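Pratudley product testing: sceptics wanted for a gripper kit review

Posted 9/29/20
Contact: Ladi Okoro, reviews desk
Paid, part-time, at our workshop in Lillier

We are looking for 2 people to help us test the Hakau gripper kit, a bench-top robot arm add-on sold to small workshops, packing rooms and colleges. You will use it, try to get useful work out of it, and write down what happens. If you already love robots, please read to the end before applying. You may find the job dull.

Why we're doing this

The kit costs 2,056 pounds before delivery. For that you get a pair of fingers, a wrist camera, a box of brackets and software that the seller says "learns your task in an afternoon". Which afternoon, and whose task, the leaflet leaves open. The sales video shows a tidy bench, one item at a time, and a cut every few seconds. We have watched it more often than is good for us and still can't tell how many tries each pick took.

Bainbridge, who sell the kit in this country, have agreed to answer technical questions during the review. They have not paid for it and will not see the results early. We bought our kit at full price, and asked for an invoice to prove it.

What you would do

You will work at a bench, guiding the arm by hand control and then letting the software have a go at the same job. The jobs are ordinary ones: picking up a pen, moving a folded cloth, putting lids on tubs, sorting screws from washers. The full list has 158 tries on it, spread over two weeks in shifts of half a day.

Each try gets a line in the log. If the arm drops the pen, write that it dropped the pen. If you moved the pen a little closer to help it along, write that too. We would throw out a good result that had been helped before we would throw out a bad one.

You will also be asked to:

Set up the kit from the printed guide alone, and mark each place where you had to guess.

Time how long it takes to get going again after a fault.

Look over the fingers at the start and end of each shift and note any marks. The seller calls the finish "workshop tough". The dark coating has pale scuffs along the upper edges, more of them on the right finger, and we'd like a proper record of how the wear goes from now on.

Check the camera view before each run. Glare off the bench top and the shadow between the fingers both need noting, as we want to know whether either one affects the software. 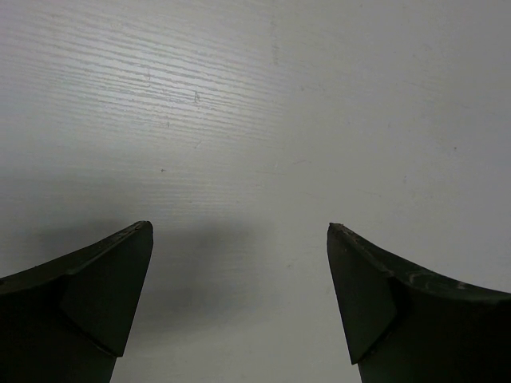 Who should apply

People who have done repeated handwork of some kind. Packing, sewing, kitchen prep, lab benches and post rooms all count. You don't need to write code, and knowing a lot about robots won't put you ahead.

You do need to be patient, to have clear handwriting or decent typing, and to be willing to say "I don't know" in a log. You should be over 18. Tell us if you have worked for Hakau or Bainbridge, or have been lent kit by either. It would rule you out of this review but perhaps not the next one.

What we can't promise

A finished robot that does your chores. A job afterwards. A kind review, or a harsh one. If the thing does what the leaflet says, we'll print that, and a few of us will have to take back what we've been saying over lunch.

How to apply

Write to Ladi Okoro at the reviews desk, Pratudley, Lillier. One page is plenty. Tell us what work you've done with your hands and describe one product that let you down, with enough detail that we could repeat the fault. Please don't send a video.

Pay is by the shift and is the same for both testers. Travel within the county is covered if you keep the tickets. The bench can be set for sitting or standing, so let us know which you'd want.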